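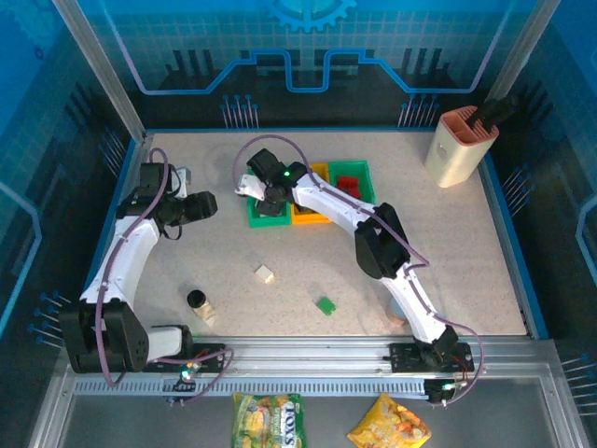 Robot cell budgeting is the practice of estimating what a small automated workstation will cost to buy, install and keep running. It is most often applied to tabletop cells with one or two arms. Published estimates tend to be low, and the term is used loosely by sellers, who may count only the arms.

Scope of costs

A full budget covers arms, grippers, mounting rails, enclosure, cabling, software, spare parts and staff time. The Kernville worksheet, a planning form used by small workshops, has 88 lines, of which 19 deal with the arms themselves. Staff time is the line most often left blank. Buyers who filled in the Wetau version of the form a year after purchase reported 563 hours of setup and adjustment, a figure the original quotes did not mention.

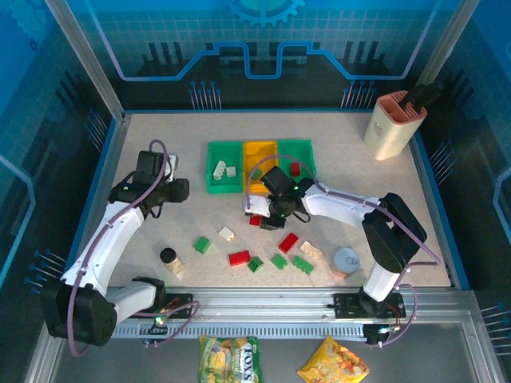 Payback claims deserve particular care. Vendors such as Celell quote a payback period based on steady running, with parts arriving in a known position. Trial work rarely looks like that. In a color sorting task, red, green and white toy bricks may lie at odd angles between the arms and a tray with three compartments, and the time spent on each pick can vary widely. A quote based on the best pick says little about a full shift - or about who resets the table.

Grippers and spares

Fingers are cheap next to an arm and are often treated as a minor item. The Van Damme method sets aside 30 percent of the purchase price for fingers, cables and other spares. Critics call the share arbitrary, and no source for it has been published.

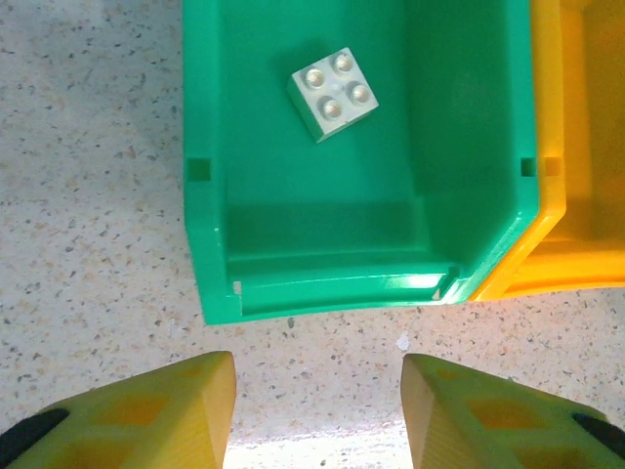

Gripper fingers in front of a green bin holding one white brick.

Leasing

Leases lower the first payment but may leave out repairs and software updates. Terms differ enough that quoted monthly rates can't be compared without the full contract.

Last updated 11 Apr 2025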